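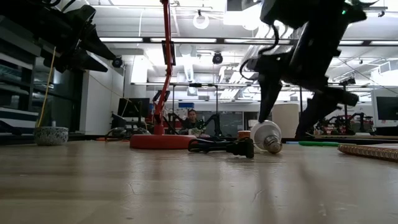
The **Rornusside gripper fault** was a control fault in the Arnen two-arm bench system, first reported in February at the handling laboratory in Rornusside. After a short interruption in communication, a gripper could close with its full available force instead of the low limit set by the operator. Several fragile test objects were broken and one operator was slightly hurt. The fault was traced to the Boros gripper controller and was corrected by a change to its start-up routine.

## Background

The Arnen system has two arms mounted over a table. Each arm carries a two-fingered gripper driven by its own Boros controller. The operator sets a force limit before each task, and the limit is sent to the controller over the same cable that carries the movement commands.

The grippers can close with a force of 140 newtons. For glassware, light bulbs, thin plastic and similar objects the laboratory used a limit of four newtons. A separate safety program, Satis, watched the position and speed of both arms and could stop them if they came too close to each other or moved outside the working area. Satis did not read the grip force. The designers had left this to the controllers, which were thought to keep the limit for as long as they had power.

## Incidents

The first known case took place during a task in which a light bulb was to be lifted from the table by its glass and turned upright. The right gripper paused for a moment, then closed sharply and broke the bulb. The operator took this for a badly set limit and entered it again. A second bulb was lifted without trouble that afternoon, and no report was made.

Two further breakages followed. In the last of these a gripper closed while Ohemaa Lamptey, an operator at the laboratory, was clearing a cable away from between its fingers. She pressed the emergency stop with her other hand and had bruising to one fingertip. The arms had been paused in software at the time but were still powered -- a practice that the laboratory's rules then allowed. Work on the bench was stopped the same day.

## Investigation

The inquiry was led by Fulgencio Aranda, a control engineer. His group went through the logs of 213 sessions and looked for gaps in the messages between the main computer and the Boros controllers. Most gaps were too short to matter. Where a gap lasted longer than 83 milliseconds, the controller treated the connection as lost and restarted its communication program. The restart cleared the force limit and put the factory value, the full force, in its place.

The main computer was not told that this had happened. It went on sending movement commands and showed the old limit on the operator's screen. Entering the limit again cured the fault until the next gap, which explains why the first breakage was put down to operator error.

The gaps themselves came from a worn connector on the right arm, where the cable bent each time the wrist turned. The left arm had the same controller software, but no long gaps were found in its logs.

## Soft objects

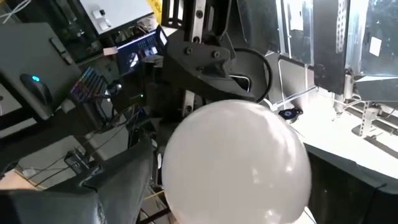
Objects that give way under load made the fault harder to notice. A stiff object such as a bulb breaks at once, while a soft one changes shape first, and the fingers may travel some distance before anything shows in the force reading. The view from the wrist is also limited. A balloon held close to the camera fills much of the lower part of the picture, and a finger coming in at its left side may be in sight while the far side of the balloon hides whatever lies beyond it. An operator relying on this view could miss a finger closing too far. The inquiry advised that soft objects be watched from a fixed camera as well, and that the finger gap be shown as a number on the operator's screen.

## Correction

The Boros controller now starts with its lowest force setting after any restart, and will not close until the main computer has sent a new limit and received it back unchanged. If the two values differ, the arm stops and a warning is shown. Satis was extended to read the grip force, although it samples this more slowly than the controller does and is meant only as a second check.

The worn connector was replaced and the cable given a wider loop at the wrist. Rules for the bench were changed as well: power to both grippers must be switched off at the table before anyone reaches between the fingers, and every broken object must be entered in the log, with the force limit shown on the screen at the time.

The older controller software remains in use on some Arnen systems without force-limited tasks.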